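Monday, July 26, 2021

I did not sleep much. The generator at the guest house stopped at four and after this the fan stopped too, so I lay and listened to the dogs. At six I gave up and walked down to the tank to see the level. It was at the second ring, which means the pump in Udach ran only half of the night.

Dede Abugri came with the truck at seven. She had the test bottles from the two upper springs in a cool box, and she was already angry, because the road below the school is washed out again and she had to carry the box on her knees the whole way. We drank tea standing up and then we went to look at the line.

The new pipe is in the ground as far as the clinic. I measured 927 meters on the wheel, and Dede wrote it in the book. The trench after the clinic is dug, but there are stones in it, and I asked the men to put sand before they lay anything. They said yes very politely. I will go again tomorrow and look.

At the clinic the nurse showed us her list. In the last rains she had 55 children with diarrhea from the lower houses, where people take water from the stream. From the upper houses, almost none. She did not say it like a complaint. She gave me the list to copy, and I copied it by hand because the phone had no battery. My handwriting in English is still better than my speaking, I think.

In the afternoon there was the meeting about the price. It was long. The village wants to pay by the household and the lower houses want to pay by the can, since many of them are old people living alone. Both are reasonable to me. An old man asked who will pay when the pump breaks in December and everyone is away for the harvest work. I had no good answer. I wrote his question on the first page of my notebook so that I will have to see it every day.
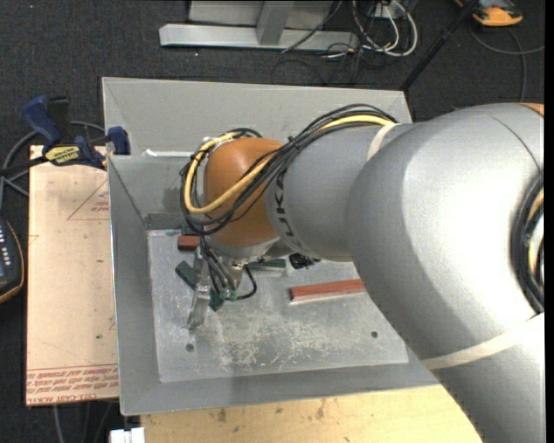
Grivorance Rural Water, Field Team Udach

After the meeting I called the office about the chlorine. The order is 504 tablets short and the supplier, Tasell, says it will come with the next truck. They did not say which truck. Dede took the phone from me and spoke to them herself, much faster than I can, and now there is a date at least.

For supper we had rice and beans and one mango for both of us. Dede told me that her mother carried water from the same stream when she was a girl, and she was never sick, or she does not remember it. Then she went to set the incubator for the bottles. We read them tomorrow evening.

I must write to Görtz for the spare valve and wash my other shirt.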